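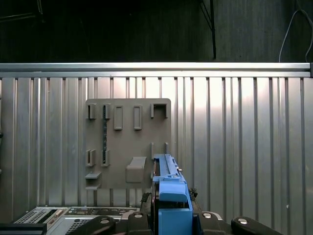 Board on the wall, blue plastic part in front of it. Board sold seperately.

Skurau Holder Board + Dell Tower Teardown Bundle
Item 682 / In stock: 4
Price: 2,156 kr, pickup at Tivport or shipped

Taupe board, flat, slightly rounded corners. Slots, loops and one wide U-shaped bracket along the top row. More slots lower down, two ledges under those. Goes straight onto metal wall panel. Screws not included, ask Eduard Hrnčiar if you need some.

Good for short cables, strips, clips, the little plastic bits that vanish when a case comes apart. Wipe with a damp cloth. No solvents pls.

The tower
Dell desktop, sold for parts or practice. Side panel off. Power supply stays in unless you tell us otherwise at checkout. 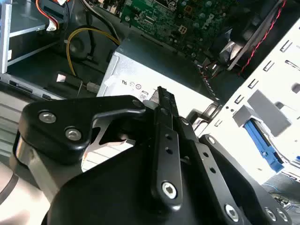
Power supply in the chassis, Dell board behind. UL mark on the unit.

Not tested by us. Sold as is, no returns on the tower. Returns on the board fine, 30 days, unused, you pay postage.

What you get
Tower, open, outer shell included
Motherboard, memory slots, CPU socket with retention frame
Power supply
Expansion card
Cables as fitted

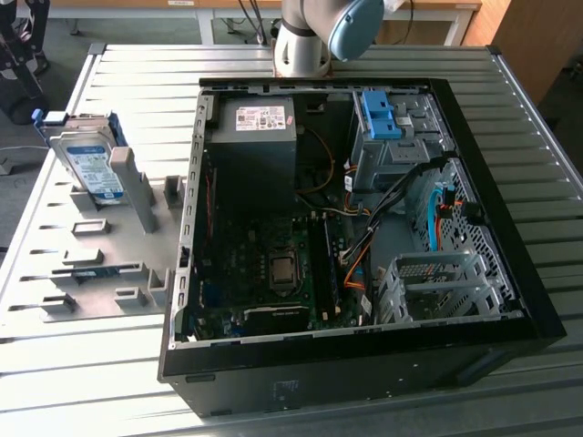
What you dont get: CPU cooler, hard drive, keyboard, monitor, power cord. Drive cage comes empty. Coolers are under Rusnák Spares, check the socket before you order, we can't match it for you over the phone.

Shipping
Loltville and Tivport next day. Everywhere else allow a week. Tower goes in a double box, board in a flat mailer, so two parcels, may not land together.

Bulk or school orders: Sabina Dvořáček, ext. 700. Prices good thru 30th May.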